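How to Reheat Kebabs in a Benchtop Oven Without Wrecking Them

Every benchtop oven sold in the last few years comes with a booklet promising "just-cooked taste" from leftovers. I don't believe it, and after a winter of reheating skewers for lunch I believe it even less. Cooked meat that has sat in the fridge overnight will never be what it was. You can get it pretty close, though, if you ignore about half of what the booklet says. 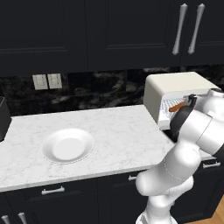
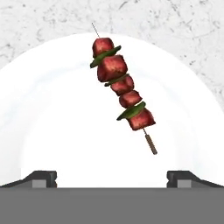
Top: white benchtop appliance under dark cupboards. Bottom: one skewer of meat and green pepper on a round plate.

What you need

Leftover kebabs, a small metal tray, foil, a spoonful of water or stock, and a probe thermometer. The thermometer is the only thing on that list worth spending money on. My old Dernico oven had a "Reheat" button that I used twice. All it did was run the top element flat out, and the meat came out dark at the corners and fridge-cold in the middle.

Step 1. Check they're worth saving

If the kebabs sat out on the table all evening, bin them. Reheating won't fix that, whatever your uncle reckons. If they went into the fridge promptly and it's only the next day or the one after, carry on.

Step 2. Take the chill off the oven, not the meat

Some recipes tell you to leave the skewers on the bench until they reach room temperature. I've tried it and couldn't taste any difference, and it's a poor habit with cooked meat. Leave them in the fridge and preheat the oven to 160 degrees instead. Don't trust the little "ready" light. On my current one, a Rurholm, it goes off well before the oven is hot, so I give it a few more minutes.

Step 3. Cover them

Lay the skewers on the tray in one layer. Add the spoonful of water, then fold foil over the top and pinch the edges down. Keep the foil well clear of the elements — these ovens are small and it's easy to get too close. Check your manual too, as some makers don't want foil in there at all. A lidded metal dish does the same job.

Step 4. Heat, then check

Give them 13 minutes, then push the probe into the thickest cube, away from a metal skewer if that's what you've used. You want 75 degrees in the centre. If it's short, cover them again and go back in for a few minutes. Thick lamb can take 20 all up.

Step 5. Brown them, if you must

Take the foil off and grill for a minute or two. This is where most people ruin dinner, so stand there and watch. The peppers will be soft by now and no amount of grilling will make them crisp again. If that bothers you, slice a fresh one and serve it on the side.

What about the microwave?

Faster, yes, and fine for meat pulled off the stick and tucked into a wrap. Metal skewers obviously stay out. And the air fryer crowd will tell you theirs does it better. Maybe. The one I borrowed dried out everything except the chips.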